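这份报告是我们小组的课程项目总结，项目名称是“出租小公寓的低成本翻新”。公寓在 Skirwood 小区，一室一厅，房东同意我们改动墙面、灯和收纳，但是不可以动水管和地砖。报告主要由我写，Anqi Li 负责预算表和最后的校对。中文不是我的母语，如果有的句子不太自然，请老师原谅。

## 1. 项目的目标

房东希望在二月把公寓重新出租，所以我们的时间不多，一共有17天可以进入房间工作。开始以前，我们和房东谈了两次，把要求写成下面几条：

- 客厅在下午以后太暗，需要改善照明；
- 门口没有放鞋和外套的地方；
- 厨房旁边的墙有旧的油渍，要重新刷；
- 总费用不超过1385元，包括工具。

最后一条对我们影响最大。我们本来想换一张餐桌，看过价格以后就放弃了，决定把原来的桌子打磨一下继续用。

## 2. 墙面

旧墙的颜色是偏黄的白色。我们在 Cament 的店里拿了色卡，带回公寓，早上、中午和晚上各看了一次。同一个颜色在不同的时间差别很大，这一点我以前没有想到。有一种浅灰色，早上看很干净，晚上在灯下却有一点发绿，所以我们没有选它。

最后客厅用了暖白色，厨房旁边的墙用了可以擦洗的浅米色。刷墙以前先用洗洁精和温水擦油渍，等墙干了再补小洞。第一次补的时候腻子涂得太厚，第二天出现了裂纹，只好刮掉重新做。这件事浪费了将近一天，责任主要在我，我没有仔细看包装上的说明。

## 3. 照明

客厅原来只有一盏吸顶灯，位置靠近窗户，离沙发很远。我们没有改电线，保留了这盏灯，换了更亮的灯泡，另外加了一盏落地灯和一盏夹在书架上的小灯。落地灯是 Tang 牌的，在二手网站上买，灯罩有一点旧，我们用软刷子清理了。

我们比较了两种色温。色温较高的灯泡看书比较清楚，可是房间显得有些冷。Anqi 建议吸顶灯用中性光，落地灯用暖光，晚上可以分开使用。房东来看的时候也比较喜欢这个办法。

## 4. 收纳和小物品

门口的宽度是96厘米，放了鞋柜以后门就不能完全打开，因此我们只用了窄的翻斗鞋柜，上面装了6个挂钩。鞋柜是 Oteck 的平板包装，安装说明只有图，没有文字，我们把侧板装反过一次。

小物品的原则是少买。桌面上的东西如果太多，小房间会显得很乱。我们选颜色的时候，先定墙和地面的浅色，然后只允许一两种明显一点的颜色，比如一只粉色的陶瓷杯。窗帘、坐垫和地垫都用接近墙面的颜色，尺寸量好以后再去店里。 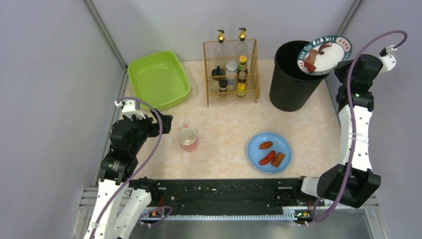

## 5. 遇到的困难

第一个困难是送货。鞋柜比预定的时间晚到，我们只好先做厨房旁边的墙，原来的计划表也跟着改了。

第二个困难是打磨餐桌。我们没有电动工具，全部用砂纸手工完成。先用粗砂纸，再用细砂纸，最后涂了两层木蜡油。桌子的一个角上还有热锅留下的痕迹，颜色变浅了，但没有完全消失。

第三个困难是沟通。房东有时候在电话里提出新的想法，例如想在阳台加一个柜子。我们后来请他把意见都用文字发给我们，这样比较容易判断哪些能做，哪些超过了预算。阳台的柜子最后没有做。

## 6. 结果和不足

墙面、照明和门口的收纳都按时完成，费用也没有超过限制。客厅晚上的光线比以前均匀，不过靠近门的那个角落仍然有点暗，再加一盏灯就需要拉很长的电线，不太安全。

不足的地方是我们没有在改造以前测量照度，所以只能用自己的感觉来比较，不能给出数据。如果下一组同学继续做这个题目，我建议第一天就借一个照度计，并且在固定的位置做记录。另外，油漆最好多买一小罐留给房东，以后补墙的时候颜色才会一样。

预算表和色卡的编号放在附录里，由 Anqi Li 整理。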